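# The Ollov shelf lamp

A clamp-on reading light for people whose books live somewhere the ceiling light has never visited.

**Sold by:** Bista Lighting
**Colours:** chalk, mustard, a green we argued over
**Lead time:** made to order, slower in July when the paint shop shuts

---

The Ollov began as a complaint. Amra Ionescu, who designs most of what we sell and repairs the rest, had moved into a flat with one pendant light in the middle of each room, placed there by a builder who presumably read standing up with his arms out. Her bookshelves were along the far wall. After four in the afternoon she was choosing novels by feel.

She tried the usual things. Stick-on lights fell off in the night and frightened the cat. A floor lamp lit the floor, as advertised. A strip of LEDs made the living room look like a place that sells phone cases. So she bent some tube, borrowed a clamp from a music stand, and the result hung off her shelf for two winters before anyone suggested we might sell it.

## What it does

It grips the front edge of a shelf and throws a wide, soft light back and down, over the spines. You can swing the arm out and read by it from a chair, provided the chair is near and you aren't fussy about elbows. It goes bright, less bright and off. There is no app. We were offered an app.

The head turns on a brass joint that is stiff on purpose. For the first week you'll think it's too stiff, and you may write to us. Please give it the week. The joints on our first lamp, the Irkano, were beautifully loose, and owners reported that by bedtime it was looking at its own feet.

## The clamp

Most of our post is about the clamp, so it gets its own section.

It opens to take anything from thin steel to a good thick board. The jaws are faced with wool felt, glued and stitched, and you can order a new set when the old ones go shiny. Tighten by hand until the lamp stops wobbling, then stop as well. One customer used pliers. His shelf now has a feature.

It will hold on:

- solid wood, painted or plain
- steel shelving, including the sort with holes in
- most flat-pack boards, as long as the edge is square

It won't hold on:

- glass (please don't)
- rounded or bullnosed edges, where it creeps forward over an evening and then leaves
- anything already bowing under the encyclopaedias

If your shelf has a lip at the front, measure behind it. The lower jaw needs a flat patch underneath about as deep as your thumb is long, and if yours is an unusual thumb, allow a bit more.

## Light

The bulb is included and replaceable. This used to go without saying. It's a warm white, 4000 candles short of a football ground, and it was picked by sitting seven different bulbs under a row of paperbacks and asking which one made the orange spines look least ill. The winner wasn't the most expensive, to the supplier's visible sorrow.

Pale shelving does half the work for you. White board bounces the light about, so on a white unit the lower setting is usually plenty. Dark wood drinks it, and you'll want the higher one. On black shelves you'll want two lamps, and we will of course be very sorry to hear it.

## Where to put it

Not in the middle. Everybody starts in the middle. Clamp it a third of the way along, with the head turned towards the long side, and you lose the bright blob that otherwise lands on whichever book you'd least like visitors to see.

One lamp will look after the shelf it hangs from and most of the one below. The top of the unit stays dim, but few people read what's on top of the unit. It's where things go to be looked at.

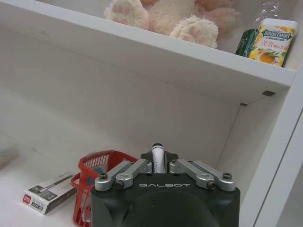

The cable runs down the back of the arm and out through the clamp, and it's long enough to reach a socket behind a sofa without turning into a tripwire. It's covered in woven cotton, which collects a little dust and forgives you for it. If you're running it behind the bookcase, pull the bookcase out first. We know you won't. We didn't either, and there's a ruler down there now.

## Fitting

1. Take off the paper band. It's only there to stop the arm from waving in the box.
2. Open the clamp wide, slide it on and tighten it by hand.
3. Point the head at the books before you plug in.
4. Plug in. The switch is on the cable, at the height where your hand will look for it after a few days of patting the wall.

No tools come with it and none are needed. See pliers, above.

## Looking after it

Dust the head with a dry cloth when it's cold. The paint is tough but objects to kitchen spray, which takes the chalk finish down to something nearer margarine. The brass will darken where you touch it. You can polish it if that troubles you, though it will carry on darkening and has more time than you do.

Parts are kept for every lamp we've made, the Irkano included. Felt pads, switches, cables and joints can all be ordered by post or email, and Amra will put them on for you if you send the lamp back with a note saying what's wrong. "It's broken" is a popular note. A few more words would help.

## Things people ask

**Will it clip to a headboard?** If the top is flat, yes. Padded ones are hopeless.

**Can I hang it upside down?** The lamp doesn't mind. The light goes up your nose.

**Does it fit the Jurić bookcase?** Yes, including the tall one, whose shelves have a nice square front. The corner version is fine on the two straight sides and awkward in the angle.

**Is the green really that green?** Greener. The photograph on the order form was taken on a dull morning. Ask us for a paint chip before you commit, and hold it against your wall in the evening, when you'll be using the thing.

**Why is there no plug-in timer?** You can get one at any hardware shop and it will be better than ours would have been.

## Ordering

Tell us the colour, the thickness of your shelf and whether you'd like the spare felts in the same box. Lamps are sent in a plain carton with shredded paper that gets into everything. Returns are accepted if the lamp isn't right for your shelves, and we'd be glad to have the carton back too, as we're always short of that size.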